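Cell diary, Friday, January 31, 2025. Long one today, sorry. Two-arm kitting cell, the one at Brondov that does the round red boards. Posting as I go between resets so expect typos.

1/ Came in to 74 missed picks on the overnight log. Normal is a handful. All on the harness side. Board picks fine, metal can parts fine.

2/ First thought was grippers. It's always grippers. Took the fingers off the right arm, wiped them, checked the tips for nicks, put them back. Torqued the screws properly this time (last person did them by feel. last person was me)

3/ No change. Ran the slow cycle and watched. Arm goes down in the right place, closes, comes up with nothing. Or comes up with one wire and drops it on the rim.

4/ So height. Pick height for the harness bins was taught in July, when we had the old bins from Stoser. Deeper floor. We swapped to the shallow yellow ones in autumn and I re-taught the board bin and the parts bin and then got called away. You can guess which two I didn't do.

5/ Why it worked at all for months: someone had bumped the offset by hand in the recipe. Then the controller got restored from backup on Wednesday and the bump went with it. Write your offsets down people. In the RECIPE not on a sticky note

6/ Re-teach procedure, for whoever has this cell next, because the Sorensen manual has it in three different chapters:
- speed down to ten percent
- home both arms, one at a time, left first
- park the arm you're not teaching well clear of the shared bit in the middle
- jog down over bare bin floor, never over a wire
- stop at first contact, come up 2 mm, save

7/ Do NOT teach off the rim. The rims aren't all the same height, the floor is what matters. I did it off the rim once and put a dent in a fingertip.

8/ Bins go back in their corners before you save anything. Boards bottom left, the little metal parts with the black leads top left, braided harnesses top right, the red/black/yellow ones bottom right. Steel tray in the middle. The cell has no idea if you swap two of them, it'll just go looking for a board in a pile of wire.

9/ Table and bins while I was at it today:

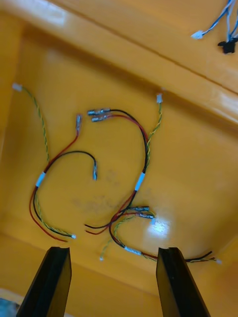
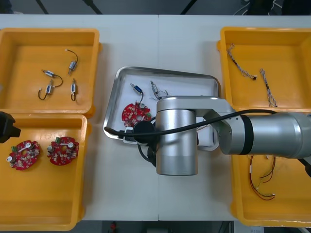
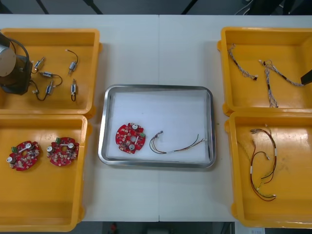 10/ Next thing was glare. The shiny plastic is a pain. The wrist camera gets a hot spot off the floor and the picker reads it as a connector, because our connectors are small and white and so is the hot spot. Dropped exposure two steps, turned the overhead lamp so it comes in flatter. Better. Not cured.

11/ Asked Kalliopi Janevski about it, she looks after the sister cell upstairs. She rubbed her bins down with a grey scouring pad until the floor went matt. Ten minutes a bin. Says it lasted her most of a year. Doing ours on Monday if I can get the line for an hour.

12/ Someone asked why not just use a mat in the bins. Tried it. Spade terminals catch in the weave and you lift the whole mat out, very funny the first time

13/ Cable check, seeing as everything was stopped anyway. Any outside cable on an arm needs slack at full reach AND mustn't sag on the tray at low reach. Run it to both ends by hand before you trust it. Ours was rubbing at one clip. New clip, bit of sleeve, fine.

14/ Clip is the Skirell one, stores has a drawer of them. Don't use zip ties. Zip ties cut into the jacket after a few thousand cycles and then you get encoder faults that look like anything but a cable.

15/ Re-taught both harness bins. First run after: 86 good out of 92. The six it missed were all tangles, two harnesses coming up as one.

16/ Tangles are a loading thing, no amount of teaching fixes that. Lay them apart. Don't pour them in out of the bag. I've said this, I'll say it again, I'll print it out big and stick it on the door of the cell

17/ Also lay spade ends away from the wall if you can. Fingers need room either side and if a terminal is hard up in the corner the arm will try, touch the wall, and fault out. Then you're clearing a collision at 3am.

18/ Clearing a collision, quick version: don't just hit reset. Look at which arm stopped. Open the fingers from the pendant, jog straight UP, then home. If you home it first it takes the short way across and drags whatever it's holding through the steel tray.

19/ Saved as recipe 462. Old one is still there, renamed, please don't load it. Backup taken AFTER saving, copy on the shared drive and one on the stick in the cabinet.

20/ @ the person asking if it needs a re-teach every time a bin gets moved: no. Slide it back in its corner and go. Only if the bin TYPE changes or you've had the fingers off. I'd had the fingers off so I re-checked all four, took twenty mintues.

21/ Still to do: matt the bins, order spare fingertips (one pair left), find out who restored that backup and didn't tell days.

22/ Running full speed since two. Nine missed so far, all tangles. Going for my lunch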